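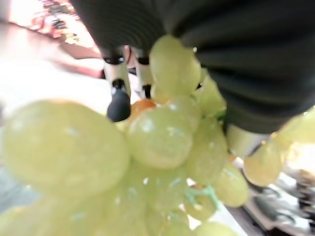
*Gripper fingers at a bunch of grapes, wrist camera.*

**Lounge service automation** is the use of robot arms and hands for light tidying and serving work in reception areas, showrooms and staff lounges. It covers clearing tables, moving bottles and fruit, and shifting small items between surfaces. Cleaning of floors and windows is normally treated as a separate field.

## Handling

Soft produce is a common test load. Grapes vary in size, hang unevenly and bruise under light pressure, so grip force is set low and the hand closes in stages. Glass tabletops add a second problem, as depth sensors often read the floor through the glass. Chair legs, casters and cables near the floor limit how far a hand can reach down.

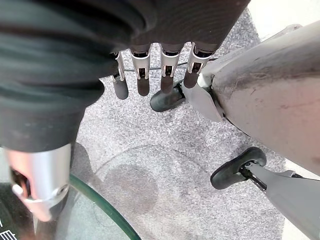
**Who stops the robot when a hand gets too close to furniture?**
The attendant on shift does, using a handheld stop switch, and then logs the event before work resumes.

## Effects on staff

At the Varnanville site, operated by Nustix, two attendants per shift were moved from table service to supervision in April. Their duties now include placing stock, checking grip settings and resetting the arms after a fault. The site logged 3788 handling tasks in its first period of operation, of which 241 needed a person to step in. Attendants reported less carrying and more standing watch. The Plolham site kept its earlier job titles and added a pay step for supervision work.

Two-handed work, in which one arm lifts an item and the other stays open and ready, takes longer to set up and is usually assigned to senior attendants.

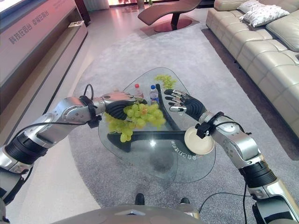

## See also

- Bimanual manipulation
- Huỳnh grip scale
- Job redesign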